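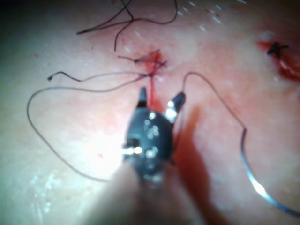

A tied knot in dark suture, tails cut short.

Grestance suturing course opens to trainees across the region

Five evenings on needle, thread and knots, with a free stitch guide to take home

The Meléndez Teaching Center will open its Grestance suturing course to surgical trainees from outside Clukstead for the first time this summer. Places are free, and so is the printed guide that goes with them. 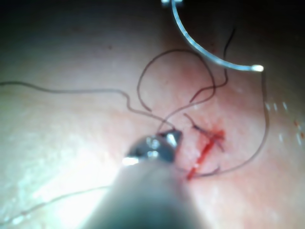 CLUKSTEAD, 8 May 2022 – A short incision can teach a trainee a great deal. Where does the needle go in, how far from the edge, and what do you do with all that thread while you place the next stitch? Grestance gives those questions five full evenings, and the team behind it could not be happier to be sharing it more widely.

The course began in February as an in-house series for trainees at the center. Each evening takes up one part of the job: handling the curved needle, placing the stitch, managing loose strands, tying, and cutting the tails. Sessions open with 30 minutes of close-up viewing and talk, and the rest of the evening is practice.

"I love the thread evening most," said Yareli Serrano, who leads the course. "People arrive thinking about the needle, and fair enough, but long strands loop and cross over each other the moment you look away. Once trainees start planning where the slack will lie, their whole stitch gets calmer. It's a joy to watch."

The stitch guide, published with support from Preron, is built on close-up pictures taken right at the tissue surface, with short notes on knots, tails and spacing. It was drafted by Bohdan Karpenko, who sorted through 932 pictures to choose the ones that went in.

"I wanted pages you could prop open next to you," Karpenko said. "Big pictures, few words – and a spiral binding, which I argued for quite hard."

The summer course has 20 places. Trainees in any surgical specialty may apply, and no earlier suturing course is required. Applications go through the education office at the Meléndez Teaching Center, which will also mail the guide to teaching departments on request.

Comments

tessellate_k
Did the in-house version. The evening on tails sounds like nothing and I still think about it every week.

R. in theater 2
Will the guide be available as a download? Our department would print its own.

mopsa
Spiral binding!! Thank you Bohdan.

gwenno
Are nurses and first assistants able to apply or is it doctors only?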